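Robot Cell Upkeep, Unit 6: Finger pads and jaw alignment on the hand-held gripper pair
Handout, rev. Nov 20, 2025

## 6.1 Scope

This unit covers routine care of the two hand-held grippers at the Drinthorpe cell. Arm calibration is in Unit 7. Work from the Plurnico service sheet and enter every reading in the cell log.

## 6.2 Pad inspection

Open the jaws fully and set the gripper low over the table so that both inner faces can be seen. Look for:

- lifted edges or torn padding
- a shiny patch where the surface has worn down
- play at the finger mount
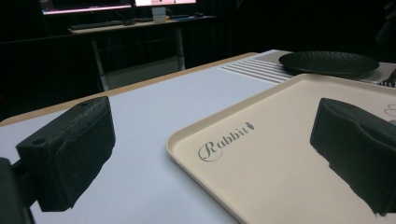
Sakda Suwannarat asked whether a pad with one worn corner can be turned end for end and kept in service. It can on the older Gouveia fingers, once only. Mark the turned pad in the log with a T.

Replace pads in pairs. The service interval is 4,000 closing cycles, with an inspection every 400. A new pad needs 60 minutes under the clamp before the jaws are closed on anything hard.

## 6.3 Jaw alignment

1. Disconnect the cable and close the jaws by hand.
2. Check the gap at the tip and at the root. The two should match.
3. If the tip closes first, loosen the finger screws, reseat the finger and tighten again in small steps.
4. Reconnect and run 3 empty cycles.

## 6.4 Functional check

The check uses table items: tray, plate, fork. Thin metal is the hardest of these to hold, so the fork comes last. Hold it clear of the tray and keep the second gripper open and to the side.

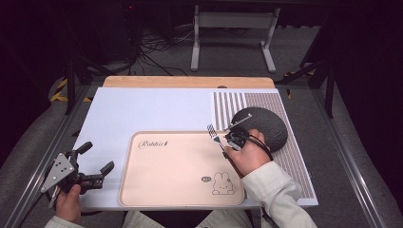 Tilt the wrist slowly each way and hold. Any rotation of the handle between the pads is a fail; return to 6.3. A slip along the length of the handle points to the padding, and the pair is changed even if it passed in 6.2.

Repeat with the other gripper. Keep the cable loop slack during the tilt, as a tight cable pulls the body round and gives a false reading. The Plulunton cell logged several of these in August.

## 6.5 For the next session

Read Unit 7, sections 1 and 2. Bring the completed log page.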